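最終更新: 2018年4月2日

机を買い替えるという病

三月のあいだずっと、机のことを考えていた。仕事のことを考えるために机が要るはずなのに、机のことを考えていて仕事が止まった。本末転倒という四字熟語は、たぶん家具売り場で生まれたのだと思う。

いま使っている机は幅が足りない。ノートパソコンと辞書を置いたら、もう湯呑みの居場所がない。仕方なく湯呑みは辞書の上に置く。辞書の「み」の項あたりまで輪じみが染みていて、「水」を引くたびに少し反省する。

で、木の天板である。買うなら木、とだけは最初から決めていた。ガラスは冬に手首が冷たいし、白いのは消しゴムのかすまで目立って落ち着かない。ところが木にもいろいろあって、オークだのウォールナットだのと言われても、こちらの語彙は「茶色」と「濃い茶色」で止まっている。カタログを閉じて、木目ばかり眺める夜が続いた。

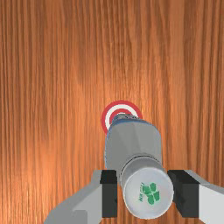

縦に流れる木目と、赤と白の丸い印。

木目というのは見ていると飽きない。飽きないので原稿が進まない。まっすぐな筋の中に急に波打つところがあったりして、そこばかり目で追ってしまう。節がひとつある板とまったくない板なら、後者のほうが値が張るそうだが、私は節のあるほうが好きだ。安上がりな趣味に生まれてよかった。

翻訳仲間のシウリ・カシムに相談したら、「机が広くなっても、広くなった分だけ物を置くだけ」と返ってきた。三行の相談に一行の返事。しかも正しい。彼女の机は食卓で、食事のたびに全部どけるから片づくのだという。まねしてみたが、うちの場合は食事のほうが簡素になった。二日目の夜は台所で立ったままうどんを食べた。

それでも店には行った。隣町のキッドウッドという家具屋で、入口に大きなサボテンがあり、店員さんは話しかけてこない。たいへんよい店である。奥の棚の前に「レデスマ」という名前の机が一台だけ出ていて、天板の角が丸く落としてあった。手のひらを置いたら、もういけない。値札を見て手を離し、店を一周して、また置いた。三周目には店員さんと目が合って、なぜかこちらが会釈した。

家に帰って巻尺を出した。部屋の壁から本棚までの隙間と、レデスマの幅とを比べると、17ミリ足りない。17ミリ。本棚を動かせばいいのだが、本棚を動かすには本を出さねばならず、本を出すには床が要り、床には本がある。 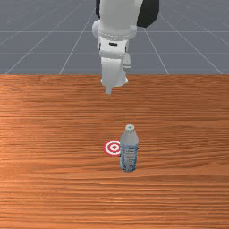

結局どうしたか

買っていない。代わりに、天板を磨くワックスを買った。イコモラという小さな缶で、蜜蝋の匂いがする。いまの机を磨いたら、それなりの顔になった。輪じみは残ったが、輪じみが艶を帯びるとかえって由緒ありげに見えるから不思議だ。

それから、机の上の物を減らすことにした。ペン立てを開けたら、使えるペンより使えないペンのほうが多かった。どこかの銀行の名前が入ったもの、蓋だけのもの、芯の出ないもの。なぜか割り箸も一膳あった。辞書は膝の上に移した。重い。だが湯呑みはついに机に直接置けるようになり、新しい輪じみがさっそくひとつできている。コースターという発明があるのは知っている。

アニカ・ウィットフィールドさんからは、先週の記事にメールをいただいた。椅子の話の続きはまだか、とのことだった。すみません、椅子はまだ届いていません。注文していないからです。机が決まらないと高さが決まらないし、高さが決まらないと椅子が決まらない。当面は座布団を二枚重ねて高さを稼いでいる。三枚だと膝が机の裏に当たる。

レデスマは、次に隣町へ行く用があったらまた見に行くつもりでいる。用は、歯医者の予約で作った。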